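Student Project Report: Our Visit to the Flonstead Open Day
Project Elby, 5/23/24

Why I went

My group is building a small arm for our class project (we named it Elby, don't ask), and so far it can pick up a foam block and put it down somewhere near where we wanted. So when the Flonstead lab opened its doors to students this month I signed up right away! It's over in Trumley, and the bus ride gave me plenty of time to write down questions. I came with 9 and got answers to most of them.

There were other stations, but I spent nearly all my time at the kitchen appliance one. The task there is working a microwave with a two-fingered gripper. I figured it would be the boring station. It was my favorite by a mile. They keep the setup super plain, with a white table and white cloth behind it, and the microwave is a regular Midea like you'd have at home.
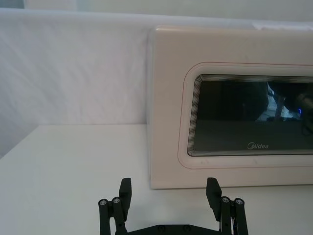 What I learned about the gripper

The fingers ride on parallel bars, so the pads stay facing each other when they open and close. Ours swing on a single hinge, and that explains why our foam block keeps squirting out like a bar of soap. I drew the linkage in my notebook (badly) and one of the students running the station fixed my drawing for me.

I also asked about the camera. It rides on the wrist, so it sees pretty much what the fingers are near, and when the arm moves the whole view moves too. We have ours on a tripod off to the side, and the arm blocks it half the time. Moving it is now at the top of our list.

The control panel

I hadn't thought about how much is packed onto the front of a microwave. The buttons on this one are labeled in Chinese, with three time labels in a row for ten seconds, one minute and five minutes. Then there are bigger buttons under those, including an orange one, and the oval door release is way down at the bottom, just above the table.
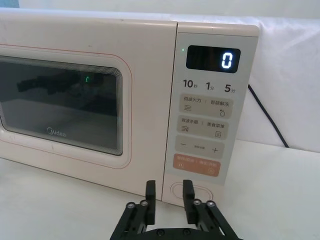
I asked how you'd teach an arm to go for one button and leave its neighbors alone, and the answer was lots and lots of practice runs. They told me their plan for this task is 380 runs. We've done 7 with Elby! I felt a little silly saying that out loud, but they were really nice about it and said to save every run, even the ugly ones.

What we're changing

I brought my notes back to the group and we agreed on 2 changes before the final demo. First, the camera goes on the wrist. Second, we're reprinting the fingers with parallel bars, and the Van Wyk workshop on campus said we can use their printer if we bring our own filament. I still have to measure the bolts.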